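Okay, posting from the lab since Nayeli Cervantes asked how teaching by remote control goes when the job is just moving fruit around

Short answer: slow at first, then weirdly relaxing. You drive the arm, it records every move you make, and you do it over and over

The Privero setup, brown paper and blue tape grid and all:
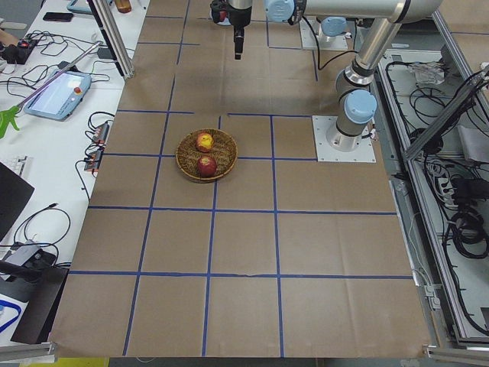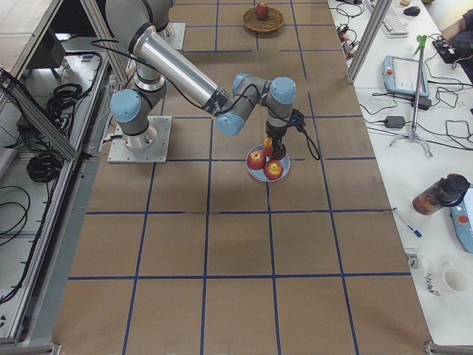 The hard part for me is letting go. I open the gripper too early and the apple rolls, and then the whole demo gets tossed — I've tossed plenty

We're at 554 keepers for the fruit task as of 7/11/26. Goal is 2703 by October, so yeah, my thumbs are doomed

Tip I wish I'd had: don't pause midair to think. The robot learns your pauses too! My first batch had it hovering over the plate like it forgot why it came in the room

Orozco swears by grabbing the wrist and guiding it by hand. I tried that for two days and my own arm kept blocking my view — back to remote for me

Anyone else doing this with kids' toys or dishes? Want to try cups next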